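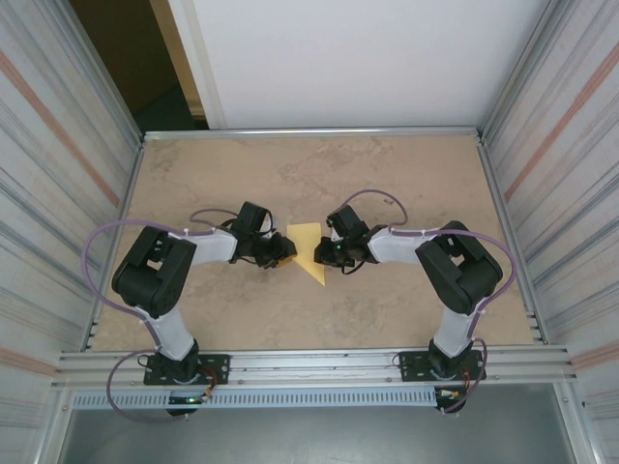 Plirwood College | Department of Household Studies

Chapter 7
Folding Small Flat Goods

Most books on housekeeping give folding a page or two and a good deal of praise. A folded cloth is said to save space, last longer, stay cleaner and make the person who opens the drawer feel better. This chapter takes those claims one at a time, and the reader should be warned that some of them come out badly.

We are concerned with small flat goods: dusting cloths, kitchen wipes, thin sponge sheets, craft paper, napkins, drawer liners. Shirts and bed linen were dealt with in Chapter 6. What the small goods have in common is that they can be handled on a tabletop and that most people fold them without thinking, usually the way someone at home did it.

Take the claim about space first. Folding does not make a cloth smaller. It trades area for height, and whether that helps depends on the drawer. A shallow drawer that holds one flat stack may hold less after folding, especially if the material is springy and the folds stand open. The Droltar storage guide, still handed out in many training kitchens, tells the reader to fold everything in quarters and gives no drawer depth at all. It is hard to see how such advice could be tested.

The claim about wear is weaker still. A crease put in the same place every time is a line of repeated bending. With paper the damage can be seen quickly. With woven cloth it may take years, and by then the cloth has usually been ruined by something else.

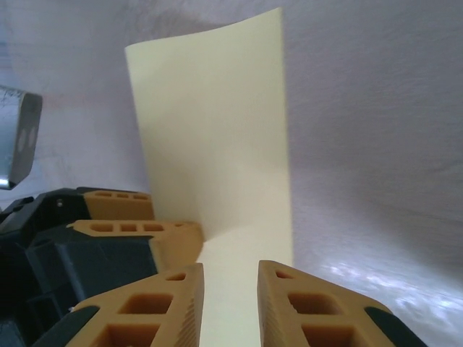 Stiffness matters more than either of these. Hold a sheet by its bottom edge and it will stand, lean or flop over, and that tells you most of what you need to know about how it will fold. A sheet that stands wants a firm crease and will try to open again. A sheet that flops takes any fold you give it and keeps none of them for long. In between are the awkward materials, which curl when held and shift when laid down. The Mfaume method (see the box on page 183) treats all three kinds alike, with corner matched to corner and then a press along the fold. On stiff material it works well enough. On the rest we have our doubts.

Matching corners is itself worth questioning. It assumes that the piece is square, and cheap wipes often aren't. If one edge runs off at a slant, lining up two corners pushes the error to the far side, where it is harder to fix. Lining up one long edge and letting the corners fall where they like gives a neater stack, though a less satisfying first fold.

There is also the question of whether to fold at all. A thick sponge has nothing to gain from it. Neither does a cloth that will be in use again within the hour.
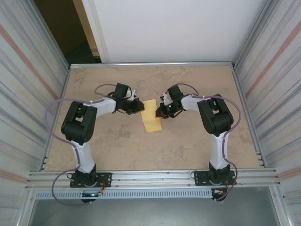 Hamisi Nzioka objected to that last point when the draft went round. He wrote that a kitchen where cloths are left unfolded between jobs soon becomes a kitchen where clean and used ones lie in the same heap, and that the fold is a signal before it is anything else. We think a second basket would send the same signal with less work, but the objection is a fair one and Section 7.3 returns to it.

Before reading on, find three flat items of different stiffness and fold each one twice, first by the corners and then by the long edge. Leave them on the table until Friday and write down which have opened. Keep your notes, as they will be needed for Section 7.2.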